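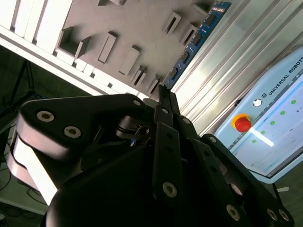

Print this page | E-mail this page

Vuscombe Joint Labor Standards Working Group
Minutes of the meeting held 20 Oct 2020, by video link

Chair: Mali Powell
Minutes: Myfanwy Wogan
Represented: Department of Labor (rules unit, inspection branch), Vuscombe Employers' Council, Firkard Workers' Union, Tetine Home Workers' Association
Apologies: Pritchard Mills (management side)

1. Minutes of the previous meeting

Approved with one correction. Under item 4, "wage period" should read "pay period" throughout. The union side asked that the corrected text be sent out again to all members. Agreed.

2. Matters arising

2.1 The rules unit reported that the list of defined terms had been checked against the Act. Two terms, "contractor" and "principal employer," are used in the draft rules but are not defined in either text. The unit will propose wording.

2.2 The inspection branch had been asked for a breakdown of complaints by district. The figures were not ready. Carried over.

3. Draft Rules on Home-Based Work, Part II (Registration)

3.1 The chair introduced the revised draft. Part II now contains 21 rules. The main change is that a worker may register directly with the district office, without a certificate from the contractor.

3.2 The employers' side accepted direct registration in principle but objected to draft rule 6, under which an entry is treated as valid until it is challenged. It asked for a notice period before an entry takes effect. The home workers' association opposed any notice period on the ground that piece work orders are often shorter than the notice would be.

3.3 After discussion, the following text was agreed for drafting: the entry takes effect on the day of filing; the named contractor is notified by the district office; the contractor may object in writing within 21 days; the entry stands while the objection is considered.

3.4 The union side asked who would decide objections. The draft refers to "the Registrar" in one place and "the competent officer" in another. The rules unit confirmed that the same person is meant and will use "the Registrar" in both.

3.5 Form A (application) was considered. The association stated that the form asks for a workplace address and a home address as separate entries, which has led applicants in the Tetine pilot to leave one blank and have the form returned. Agreed to combine them, with a box for a different mailing address.

4. Piece rates

4.1 The group noted the paper on converting piece rates to an hourly equivalent. Three methods are set out. The union side prefers the second (timed sample, set jointly). The employers' side prefers the first (average output over the previous pay period).

4.2 The rules unit pointed out that the first method needs output records, and the draft rules do not yet require contractors to keep them. If the first method is chosen, a record-keeping rule must be added to Part III.

4.3 No agreement. Both sides to submit written positions – no longer than two pages each – before the next meeting. Pritchard Mills to be invited to comment separately.

5. Inspection

5.1 The inspection branch asked for clear wording on entry to private homes. Current draft allows entry "at any reasonable time." The association and the union side both asked for consent of the occupant to be stated as a condition.

5.2 Agreed: entry to a dwelling only with the occupant's consent, to be recorded on the visit sheet. The rule on contractors' premises is unchanged.

5.3 The branch noted that six inspector posts remain unfilled. The chair said staffing was outside the group's terms of reference but would be mentioned in the cover letter to the department.

6. Translation

Part I has been translated. The Firkard office has asked for a large-print version. Ms. Wogan to arrange.

7. Actions

Rules unit – definitions (2.1); redraft of rules on registration (3.3, 3.4); Form A (3.5); dwelling entry rule (5.2)
Inspection branch – complaints by district (2.2)
Employers' and union sides – written positions on piece rates (4.3)
M. Powell – invitation to Pritchard Mills (4.3); cover letter (5.3)
M. Wogan – corrected minutes (1); large print (6)

8. Next meeting

December, by video link. Date to be confirmed once the redraft of Part II is available.

This site uses cookies to remember your settings. By continuing to browse you accept their use. Accept | Cookie policy

Comments (3)

homestitcher
Does the direct registration apply to people already on a contractor's list or do we have to file again? 3.3 doesn't say.

R.T.
Method one in item 4 only works if the slips are honest. Ours never show rejected pieces.

Firkard reader
Please post the Part II draft along with the minutes. Hard to follow the rule numbers without it.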